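Jun 24, 2019

Notes on a smaller desk

Readers of this blog will recall that in December I undertook to reduce the contents of my working desk to whatever would fit on a single rack. The undertaking has now been completed, with the assistance of Eglė Org, and I wish to record the arrangement adopted.

The desk itself remains clear. All small articles are kept on the rack at the far end, and anything not used within 20 days is removed to the cupboard — a rule I have broken only once, for a stapler.
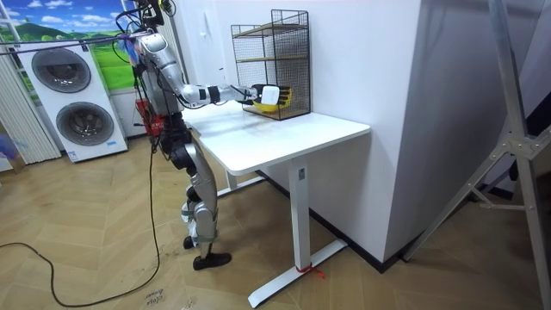 The white desk and the two-tier wire rack with its wooden shelf boards, against the wall.

Items in daily use belong on the upper board. Correspondence is dealt with at 8 each morning and is not permitted to accumulate. Ms Org has proposed a second rack; the proposal is under consideration.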